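Traretti Sovereign Monitor

Product overview

Sovereign Monitor is a desktop and server application for tracking government debt, rating actions and yield movements across issuers. It is intended for treasury desks, pension fund analysts and economics departments that need a consistent record of what changed, when it changed and how the market priced it over the following weeks.

The product is supplied by Traretti and distributed in southern Europe and Latin America by Promov. Both editions use the same database format, and files created in one open in the other.

Coverage

The standard issuer list holds 103 sovereign borrowers. For each issuer the database stores long-term and short-term ratings in local and foreign currency, outlooks and watch placements, a benchmark yield curve, the redemption calendar and a summary of budget figures as published by the finance ministry. Revisions to budget figures are kept as separate entries. The earlier value is never overwritten, so a report run against a past date returns the numbers that were available on that date.

Regional and municipal issuers are available as an add-on list of 400 names. Coverage of these is thinner. Yield curves are built only where an issuer has at least four bonds outstanding, and short-term ratings are missing for most of them.

Event windows

The main working screen is the event window. The user selects a rating action, an election, a budget statement or a central bank meeting and sets the number of trading days before and after. The application then plots the yield, the spread over a chosen reference issuer and the exchange rate on a common axis, and lists other events inside the same window. Overlapping events are flagged because they make the measured response hard to attribute.

Windows can be run in batches. A batch of 4,000 windows is the maximum for one job on the desktop edition. The server edition has no fixed limit but queues larger jobs overnight by default. This setting can be changed by an administrator.

Curve fitting

Two fitting methods are included: a cubic spline and the Leitão smoothing routine, which weights each bond by issue size and time since last trade. The Leitão routine is slower and gives more stable results at maturities over 20 years. It should not be used for issuers whose bonds trade less than weekly, where the weights become unreliable. The spline is the default.

Debt projections

The projection module calculates the debt ratio from assumed growth, inflation, primary balance and average interest cost. Interest cost is derived from the redemption calendar, bond by bond, so a rise in yields feeds through only as old debt is refinanced. Index-linked bonds are handled separately and require an inflation path. The module does not produce forecasts of its own, and all assumptions are entered by the user or imported from a spreadsheet.

System requirements

64-bit operating system, 8 GB of memory (16 GB for batch work), 40 GB of free disk space. The server edition requires a separate database machine if more than 12 users are connected at once. An internet connection is needed for daily updates but not for normal use.

Data updates

Updates are issued once per business day after the New York close. Corrections are listed in a change log inside the application. Version 2 databases must be converted before the first update, and the conversion cannot be reversed. Keep a copy of the original file.

Licensing

Licenses are sold per seat for the desktop edition and per site for the server edition, for a term of one year. University departments may apply for the Jaltmont license, which covers teaching and unpublished coursework but excludes the municipal list. Prices on request. Current terms are valid from July 15, 2018 and will be reviewed when the next release ships in September. 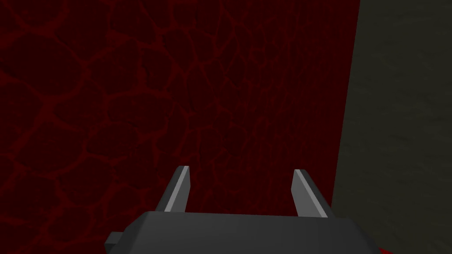 Seats may be moved between machines twice per term without charge. Further transfers have to be requested in writing from the distributor that issued the license.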